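Visit report: Wundwood board mill, open day, May 6, 2023

The Wundwood mill lies at the lower end of the Trusby valley, between the river and the old freight line. It makes particleboard, most of it sold raw to furniture and kitchen firms, and a smaller share faced with decorative paper on site. The open day covered the full line from chip yard to warehouse in one walking route. Groups left from the gatehouse and were issued ear protection, safety glasses and a visitor vest. Closed shoes were required and checked.

The chip yard takes three kinds of input: sawmill residue, roundwood thinnings and recycled wood. Recycled wood arrives pre-shredded and passes a drum magnet, then an eddy current separator for non-ferrous metal, then an air classifier that drops out stones and glass. The guide put the recycled share at 33 percent of dry weight in the core layer. No recycled material goes into the surface layers, where mineral content would show up as wear on customers' saw blades.

Flaking is done on knife ring machines. One was stopped and open, with the ring drawn out on its carriage. Knives are changed once per shift and reground in a shop next door. The grinding shop was on the route but could only be viewed through a window.

The dryer is a single-pass rotary drum fired by wood dust and gas. Flakes enter at whatever moisture the yard supplies and are meant to leave at two percent. Outlet moisture is read by an infrared sensor, and the control loop adjusts fuel first and feed rate second. The operators said the loop behaves well in summer and less well after several days of rain, when the roundwood fraction swings more than the sensor can correct for. Exhaust passes through cyclones and a wet electrostatic precipitator. The precipitator was installed last September and still has its commissioning labels on the doors. 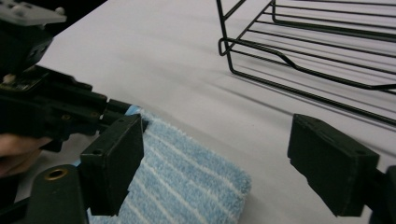 After drying, the flakes are screened into core and surface fractions and stored in separate bins. Resin is metered by weight in two blenders, one for each fraction, with more resin going to the fines on account of their larger surface area. Wax emulsion is added at the same point. The forming station is a Zanetti unit with wind forming for the faces and mechanical forming for the core. Visitors stand on a gantry over the forming belt, and the graded layers can be made out at the edge of the mat where it has been trimmed.

The continuous press was the main stop. It has steel belts running over roller carpets, with heated platens behind them. Thickness is set by hydraulic cylinders in rows, and each row can be trimmed separately from the control room. The board being run was a standard furniture grade. A blow detector downstream listens for internal delamination by ultrasound, and rejected boards are diverted before the star cooler. Rejects go back to the flakers.

Sanding, sawing and stacking follow in one hall. Dust extraction here is good. The noise is not, and most of the guide's explanation was lost. A handout would have helped.

The laboratory cuts test pieces from one board in every 1,000 for internal bond, bending strength, thickness swelling and formaldehyde. Internal bond is tested by gluing metal blocks to both faces and pulling them apart. Results are entered in a Zindik database, which the shift leader can read from the press floor. The sample rack held pieces numbered up to 2,417 - the series restarts each January.

Practical notes. The full route takes 3 hours with stairs throughout, and there is no step-free alternative past the dryer. Parking is on gravel at the east gate. Photography was allowed everywhere except the press control room. Coffee and sandwiches were served in the canteen at the end, and the mill's purchasing office had a table there for anyone with clean wood waste to sell. Minimum delivery is one full truck, weighed in and out, with moisture deducted from the paid weight.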